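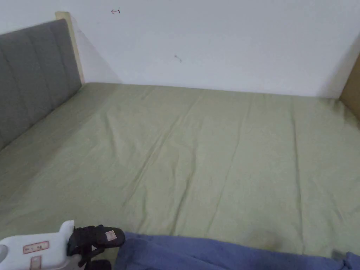
Cenano hand-held grippers, pair: a review from the person who had to pay for them

Posted 27/03/2025 in Kit and Budgets

I look after the equipment money for a small home-tasks project at Makthorpe, and I have now spent long enough with the Cenano hand grippers to have opinions about them. A good many of those opinions are to do with invoices, I'm afraid, so if you came for finger torque you may want to skip down a bit.

We wanted to collect bed-making and blanket-folding demonstrations by hand before committing to an arm. An arm quote had come in from Helholm and it made me sit down. It was a perfectly fair quote, but it was for one arm, on one base, in one room, and bedrooms are awkward places to get a base into. With hand grippers a person just walks in and gets on with it (and walks out again, and goes next door, which the arm was never going to do!). So we put the Helholm quote in the drawer until June and bought four Cenano grippers instead, which is to say two pairs, so that one pair could be on charge or in pieces while the other was working.

The whole order came to £3585 with delivery, chargers, the carry case and a bag of spare finger pads. I had budgeted for the grippers and the chargers. I had not budgeted for the case, which I first thought was a bit of a cheek at £87, but I take that back now, as it has been in and out of a car boot all winter and everything in it is still in one piece. Buy the case.

How they are to use

Very pleasant, on the whole. They sit well in the hand and the grip closes smoothly without any snatching. My hands are on the small side and I can manage a full session, though I do get a bit of an ache at the base of the thumb towards the end, and a colleague with bigger hands doesn't get it at all. If you can, have everyone who will be using them try a pair before you order. Chisholm, the reseller we went through, lent us a pair for a fortnight and were very decent about it.

Bedding turned out to be a good test of them. A fitted sheet is thin and stretched flat, so you have to come in low and pinch up a bit of fabric before you've got anything to hold, and the fingers do that nicely once you've learned the angle. Fleecy blankets are easier to grab and harder to let go of neatly. You open up, move away, and a corner comes along with you. New pads seem to make this worse for the first day or so and then it settles.

The one thing I would say about big beds is reach. A gripper adds a fair bit of length to your arm, which sounds like a help, but it adds weight out at the end as well, and leaning right over to the wall side of a double to smooth out a crease is hard on the back. We now move the bed out from the wall where the room allows. Where it doesn't, we plan shorter sessions and put that in the costing, as tired people make poor recordings and you end up paying for the same afternoon twice.

What I would budget for next time

Pads, first and foremost. We were given a few with the order and I thought they'd see us through the year. They did not. We have used 16 so far, nearly all on bedding and towels, and the postage on small orders is silly, so get a decent bag of them at the start.

Then bedding itself, which I forgot entirely. You want a mixture of colours and weights, some nice and some well past their best, because real homes have both. I bought some from a charity shop and had the rest from my own airing cupboard, and I shan't be getting those back in the state they left. Put a line in for laundry too.

Last of all, storage for the recordings. It costs more than you'd think and it goes on costing. I'd set a monthly sum aside and not touch it for anything else.

Grumbles

The charging lead is too short to reach from our shelf to the socket. The instructions are thin on cleaning, and lint does get into the jaws when you work with fleece, so keep a soft brush in the case. Cenano answered my email about this within the day, very kindly, but the answer was "use a soft brush", and I had got that far by myself. I'd also like the invoice to list the grippers one by one with their serial numbers, as our asset register wants them that way and I had to go round with a torch and a pencil.

Would I buy them again?

Yes, I would, and I've already pencilled in a third pair. If your tasks are all at a bench and always the same bench, get the arm quote and think hard about it, you may well be better off. For going from bedroom to bedroom with an armful of blankets I can't see what else would have suited us at the price. I'll add a note here once the Helholm quote comes back out of the drawer and we've had a chance to go through the two sets of figures side by side.

Four stars out of five, the missing one being for the charging lead.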